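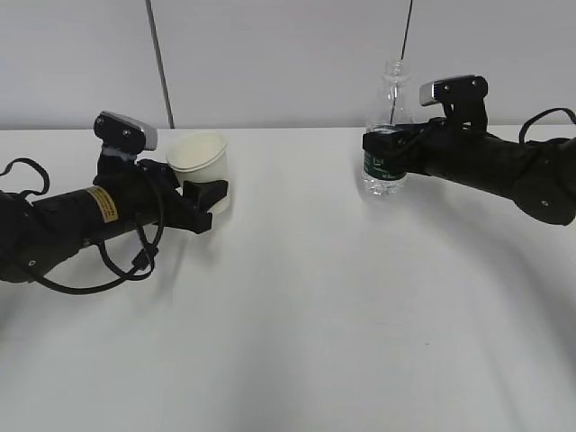 A plastic bottle at a white table.

Against the Thin Bottle
By Aiguo Ren

Packaging weight has become the one number that bottlers report with pride. Graltach publishes grams per bottle on its first page and says little on the same page about caps, labels, shrink film or freight. I think the measure is a poor one, and that buyers should stop rewarding it.

Wall thickness is cheap to cut. The resin bill falls with every order and the savings are easy to audit. Stiffness falls faster than weight, though, and the cost moves down the line. Pallets need more stretch wrap and more corner board. Stack height drops from 5 layers to 4, so the same volume of water takes more truck space. Wernomis counted none of this in its June report.

There is also reuse. A stiff bottle can be refilled at a tap for weeks. A thin one folds in the hand, and most people treat it as finished after the first use.

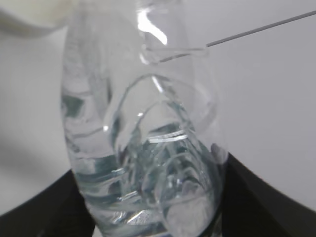 What to measure instead

Mingxuan Cheng has proposed a delivered-weight figure: all material and fuel used to put 100 liters on a shelf, divided by the share of containers that arrive fit for sale. I would add a second term for refills. Both can be taken from records that a plant the size of Vodeck already keeps.

The objection is that two terms are harder to print on a label than one. I accept that. Purchasing departments read spec sheets, and the figure belongs there.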